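Household Surveys, Unit 5: The recall period
Handout prepared by Asanka Wickramasinghe

In the last unit we discussed who should answer for the household. Now we look at how far back in time a person is asked to remember. This stretch of time is called the recall period.

A short period gives better memory, but it misses rare purchases. A family may buy rice every few days and shoes only in January. For this reason most surveys use two periods – one week for food and one year for clothing, furniture and school costs.
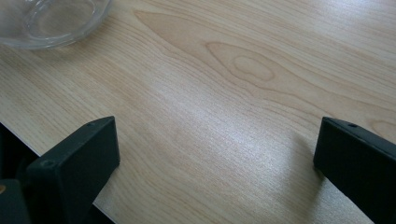

The second problem is telescoping. The person remembers the purchase correctly but places it too near to the present, so the total becomes too high. In the Corkau survey, 941 households were asked about the past month, and the repairs they reported were clearly more than the local workshops had done. A first visit, used only to mark the starting point, reduces this error.

Please read the paper by Ekanayake before class, especially section 8. It compares diaries with interviews in the district of Jindov. Note that the diary group became smaller each week, and think about who was likely to stop writing.

Exercise: write two questions on spending for transport, each with a different recall period. Bring them on paper.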